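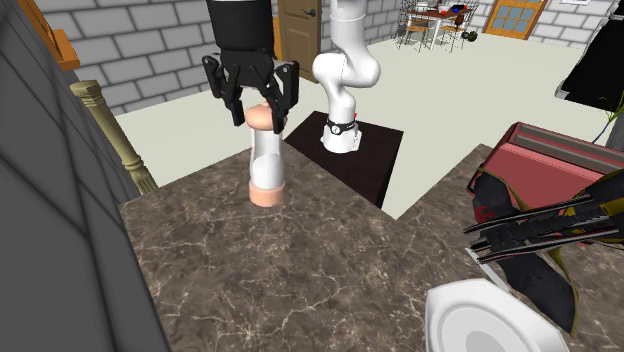 Drullitz is a folder of recipes for stuffed breads, kept as plain text so that my family will stop asking me for them by phone. There are 32 files in it, 30 of which I'd serve to company. The other two are Ferenc Magyar's, and he has the password. Oil is measured by squeeze, so get yourself a tall bottle with a wider base, like the pink and white one on the counter, and fill it with whatever you fry in.

Layout

dough/ has 3 doughs. Use the potato one.
fillings/ is sorted by how badly they leak.
birnano/ is the cabbage roll from Jozefína Vondráček, copied from her card, including the line that just says "enough."
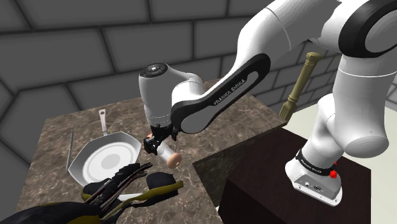
Arm over the marble-patterned countertop, stone wall behind.

Known problems

Oven temperatures are for my oven, which lies. Hutapea (the beef one) splits along the seam if you look at it. I rewrote the folding steps in February and made them longer.

Changes

Jul 11, 2025: removed raisins from Selosska. Complaints go to Ferenc, who put them there.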